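# Shellac or poly over an old table that gets sun all day?

Asked by Joris Peeters, Flukoscombe. May 27, 2012
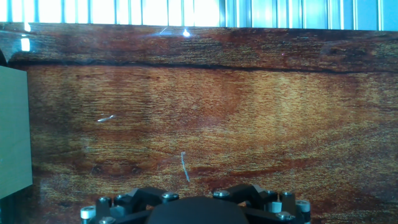

I need to decide on a finish before my sister and her kids come to stay in July. The table was our grandmother's and it will be used for every meal. It stands in a back room that gets strong light from morning until supper.

The old finish has gone gummy along one long side, where people rest their arms. It doesn't come off with dish soap. Mineral spirits took off a lot of brown grime but left the sticky layer behind. I tried denatured alcohol on a spot under the top and it softened in less than a minute, so I am guessing shellac.

My questions:

- Can I put new shellac over the old, or does the gummy part have to come off first?
- Will shellac stand up to kids, wet glasses and hot plates?
- If I go with polyurethane, can it go right on top of the old shellac?

I have a quart of Zevasard wipe-on poly left from a bookcase. The can doesn't say what it can go over. I don't want to sand much. The grain is the best thing about this table and I don't know how thick the veneer is, or if it is veneer.

---

**Reply from kramer_shop** (marked helpful by 7 members)

The gummy part has to come off. Skin oil gets into old finish and softens it all the way through, and anything you put on top will stay soft too. The rest can stay if it is hard and well stuck.

Wipe the bad side with alcohol and a rag, a small patch at a time, and change the rag often. When the wood stops feeling tacky, go over it once with mineral spirits and let it sit overnight. Don't sand through the color. If you think it might be veneer, look at the end of the top from underneath. Solid wood shows end grain there that lines up with the boards. An applied edge can hide it, so check a screw hole if you find one.

For meals with kids I would not leave shellac as the top coat. Alcohol spots it and a hot dish will leave a white ring. What I do:

1. Clean the whole top with mineral spirits.
2. Brush or pad on one thin coat of dewaxed shellac. It has to say dewaxed on the can. Plain amber shellac usually has wax in it and poly may not stick.
3. Wait a day, then rub lightly with 320 paper. Just knock off the bumps.
4. Wipe on 3 coats of poly, a day apart.

Then leave it alone for 30 days before you put a tablecloth or rubber placemats on it. You can eat at it sooner if you are careful. Count back from when your company gets there.

Sun will change the color whatever you use. A curtain does more than any varnish.

---

**Reply from dot2222**

just use paste wax. my mother waxed hers twice a year and it looked fine. poly looks like plastic

---

**Reply from Jernomell Road**

I would not put wax on it if you might want poly later, you'll be scrubbing it back off.

One thing to add to the first answer. Lay the alcohol rags out flat outdoors to dry, away from the house. Same with the poly rags, which can heat up and catch fire in a pile. And open your windows.

I did a drop-leaf this way and the only trouble I had was dust landing in the second coat. I ran the vacuum right before I started, which stirred it all up. Vacuum the night before.

---

**Joris Peeters** added:

Thanks. I found a screw hole and it is veneer, fairly thick. Going with the dewaxed shellac and then the poly. The hardware store only had amber so I have ordered a can.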